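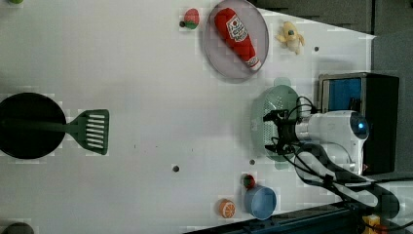
Warum Sterne verschiedene Farben haben

Sterne sehen am Nachthimmel auf den ersten Blick alle weiß aus. Wer länger hinschaut, erkennt Unterschiede. Manche Sterne leuchten rötlich, andere gelblich, wieder andere bläulich. Die Farbe eines Sterns hängt von der Temperatur an seiner Oberfläche ab.

Was Temperatur mit Farbe zu tun hat

Jeder heiße Körper sendet Strahlung aus. Ein Stück Eisen in der Schmiede glüht zuerst dunkelrot. Wird es heißer, glüht es orange und später gelblich weiß. Bei Sternen gilt dieselbe Regel. Kühle Sterne leuchten rötlich, heiße Sterne bläulich. Das ist im Alltag oft umgekehrt: Am Wasserhahn steht Rot für warm und Blau für kalt. In der Physik gehört Blau zur höheren Temperatur.

Die Oberfläche eines roten Sterns hat eine Temperatur von etwa 3000 Grad. Bei der Sonne sind es etwa 5500 Grad. Blaue Sterne erreichen mehr als 20 000 Grad.

Was ein Spektrum ist

Licht breitet sich als Welle aus. Der Abstand von einem Wellenberg zum nächsten heißt Wellenlänge. Rotes Licht hat eine große Wellenlänge, blaues Licht eine kleine. Weißes Licht ist eine Mischung aus vielen Wellenlängen. Ein Glasprisma trennt diese Mischung auf, und es entsteht ein farbiges Band. Dieses Band heißt Spektrum. Auch der Regenbogen ist ein Spektrum. Dort übernehmen Wassertropfen die Aufgabe des Prismas.

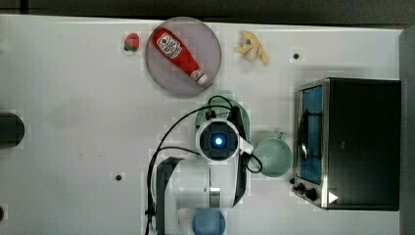 Ketchupflasche auf grauem Teller, links daneben eine Erdbeere

Wie Forscher das Sternlicht untersuchen

An der Schulsternwarte Gralier steht ein Fernrohr mit einem angebauten Spektrografen. Das Gerät heißt Cillora. Das Fernrohr sammelt das Licht eines Sterns, der Spektrograf zerlegt es. Ein Sensor misst anschließend, wie hell das Licht bei jeder Wellenlänge ist. Liegt die größte Helligkeit im blauen Bereich, ist der Stern heiß. Liegt sie im roten Bereich, ist er kühler.

Im Katalog der Sternwarte stehen 441 Sterne. Sie sind dort in vier Farbgruppen eingeteilt: rötlich, gelblich, weiß und bläulich. Die Fachleute verwenden feinere Klassen, die mit Buchstaben bezeichnet werden. Die Sonne gehört zur Klasse G.

Im Spektrum eines Sterns gibt es außerdem dunkle Linien. Sie entstehen, wenn Gase in der äußeren Hülle des Sterns bestimmte Wellenlängen verschlucken. Jedes Gas erzeugt ein eigenes Linienmuster. Daran lässt sich ablesen, welche Stoffe in der Hülle vorkommen, zum Beispiel Wasserstoff oder Kalzium.

Selbst beobachten

Im Winter eignet sich das Sternbild Orion. Zwei Sterne darin sind besonders hell: Beteigeuze links oben leuchtet rötlich, Rigel rechts unten bläulich weiß. Ein Fernglas macht den Unterschied deutlicher. Die Augen brauchen im Dunkeln mindestens zwanzig Minuten, bis sie sich angepasst haben. Handys bleiben in dieser Zeit ausgeschaltet.

Wörter zum Nachschlagen

Spektrum: nach Wellenlängen geordnetes Licht
Spektrograf: Gerät, das ein Spektrum erzeugt und aufzeichnet
Wellenlänge: Abstand zwischen zwei Wellenbergen

Diese Website verwendet Cookies. Mit der weiteren Nutzung stimmst du der Verwendung zu. Einstellungen | Akzeptieren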